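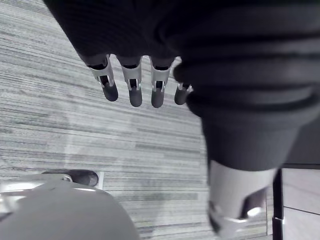

The hand over the striped carpet, October.

Nhung Ninh stayed in the club room after the others went to eat. She had two hours before the judges from Plukstead came, and the hand still would not close on her command.

The team was called Kado. There were 14 students in it, but the program for the fingers was hers alone. She had written it at night, on the bus, and once in the waiting room of a dentist. Now she sat on the carpet with the laptop on her knees and typed the same line again.

"Close," she said, although it could not hear her.

The fingers hung over the stripes and did nothing.

Her teacher, Mr. Ruotsalainen, came back with two cups of tea. He put one down beside her and read the screen for a long time. He was a man who never touched another person's keyboard.

"How long do you wait after the command?" he asked.

"I wait 200 milliseconds. Then I ask for the position."

"And if it is not ready to answer?"

She did not reply. She drank some tea, and it was too hot, and she drank it anyway. 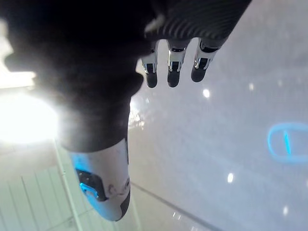

Nhung had learned to be patient from her grandmother, who repaired sewing machines in Herico and listened to each one before she opened it. So she put the laptop away and only looked. The three fingers she could see from her place pointed down, a little apart from each other, with light on their silver joints. On the white part a small blue light was shining. She had looked at that blue so many times this autumn that she saw it when she closed her eyes to sleep.

"It is awake," she said. "I am asking too early."

"Maybe," said Mr. Ruotsalainen.

She changed one number. Then she changed it back, because she was afraid, and then she changed it again. In the corridor somebody was laughing and somebody dropped a tray.

"Do you want me to call the others?" he asked.

"No. Please, not yet."

She put her finger on the key. She thought of her grandmother with one ear against the cold metal — how she could stay like this for minutes, and the customer had to stand and be quiet too.

Nhung pressed the key and began to count under her breath.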